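January
Obsa Yimer and Jaanus Vasiliauskas

4. Furniture and the length of the shared meal

4.1 Tables

The two housing schemes differed little in the size of their dining rooms but a good deal in what had been put into them. At Brinetley the room was furnished when the building opened, from a single order, and almost all of the tables were long ones intended for eight people. At Plisbridge the furniture had been bought in stages as money allowed, and the room held a mixture of small square tables, rectangular tables for four and one large table near the serving hatch which residents called the top table. We had expected the long tables to encourage longer meals, as earlier writing on communal eating has tended to suggest. The meal diaries did not bear this out.

Of the 161 residents who kept a diary, those at Plisbridge stayed longer after the last course than those at Brinetley, and the difference was largest at the evening meal. In interviews, residents at Brinetley often described the long tables as places where one ate and left. Several said that they could hear the person opposite and the person on either side, and that anything said beyond that had to be repeated. One woman had moved seats twice in her first month to be nearer a neighbour from the same landing, and had then given up and begun to carry her tea upstairs.

Surface mattered more than we had allowed for in the original interview schedule. The question on tabletops was added after the pilot at the request of residents themselves, who raised the matter without being asked. Pale wood was generally liked. It was said to be cheerful in winter and to look like a table in a house. The same residents noted that it showed rings and scratches, and at Plisbridge there was a lasting disagreement over whether cloths should be laid at midday. Those in favour of cloths spoke of quietness, as plates set down on a bare top made a sharp sound that carried across the room. Those against spoke of washing. Light wood of the kind discussed in these interviews appears in both parts of Figure 3.

Figure 3 (a). Light wooden tabletop.
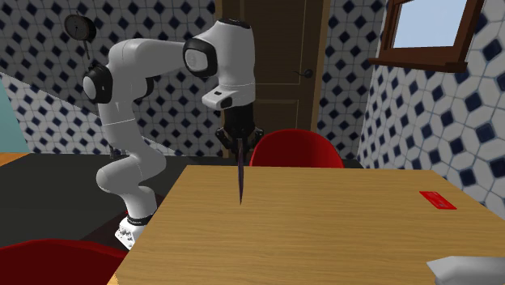

The disagreement over cloths was settled for a time by the kitchen, which laid them on Tuesday only, when a roast was served. We mention this because it had an effect on the diaries. Meals on the day of the roast were longer at every table, and it is not possible to separate the cloth from the roast, or either of them from the fact that more residents came down. We have therefore left that day out of the comparison between table sizes. Leaving it in would have widened the gap between the two schemes without changing its direction.

Height was raised less often. All of the tables in both rooms were of ordinary dining height, and complaints concerned the rail beneath the top, which at Brinetley prevented some residents from drawing up a wheelchair. The housing manager had replaced two of the tables by our second visit. Residents who used the new ones reported that they were now asked to sit in particular places, and not all of them welcomed it. One man put the point plainly: he had gained a table and lost the choice of company.

4.2 Chairs

The chairs at Brinetley were stacking chairs without arms. They were light and easily cleaned, and the staff preferred them for both reasons. Residents over eighty did not. The commonest objection was that there was nothing to push against on rising, and a number of residents said that they left the table when a member of staff happened to be passing, whether or not they had finished talking. This is a small matter in any single meal. Across the roughly 700 meals recorded at Brinetley it appears often enough in the diaries to deserve attention, usually in a short phrase such as "got up when Mary came round" or "left early, had a hand up".

Plisbridge had chairs of several kinds. Those with arms were the first to be taken, and some residents came down before the meal was called in order to have one. The scheme had also been lent a set of upholstered swivel chairs by Lenier, a local furniture supplier, for a trial period of five weeks. They were placed at two of the tables for four. Opinion on them was sharply divided, and the division did not follow age or mobility in any way that we could establish.

Residents who liked the swivel chairs said that they could turn to speak to someone at the next table without moving the whole chair. Diaries kept by these residents record more talk between tables, and in two cases a conversation that went on after the room had been cleared. Residents who disliked them said that the seat moved when they tried to stand. Two refused to sit in them after the first day. The occupational therapist attached to the scheme advised that a locking seat would answer the objection, but none was available from the supplier during the trial.

Colour was mentioned by nearly everyone, although we had no question on it. Strong colours were thought by some to be unsuited to a dining room and by others to be the best thing about it. One resident with poor sight preferred a bright chair because she could find its edge against a pale floor. The design guidance that we reviewed for the Sisay report treats colour contrast chiefly as a matter for handrails and doors -- seating receives a single paragraph -- and we suggest that this be looked at again. Figure 3 (b) gives an arrangement for four with seating of this general type.

Figure 3 (b). Rectangular table with red upholstered swivel chairs, tiled walls.

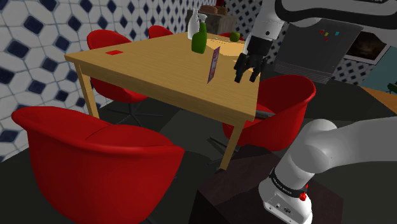 Noise from the floor was a further point of difference. Chairs dragged over a hard surface were the most frequent source of complaint at both schemes, ahead of the kitchen and the television. Felt pads had been fitted at Brinetley and had mostly worn through. The manager estimated the cost of recovering the floor at 3,000 pounds and did not expect to find it within the present budget. At Plisbridge a rug had been tried under the top table and was taken up again on the advice of the fire officer, who was concerned about tripping.

Residents with hearing aids were the most affected, and several had adopted the practice of arriving after the first sitting had settled. Their diaries show shorter meals, but also more of them taken in company than in the previous winter. We return to this group in Section 5, where the timing of sittings is considered together with staffing.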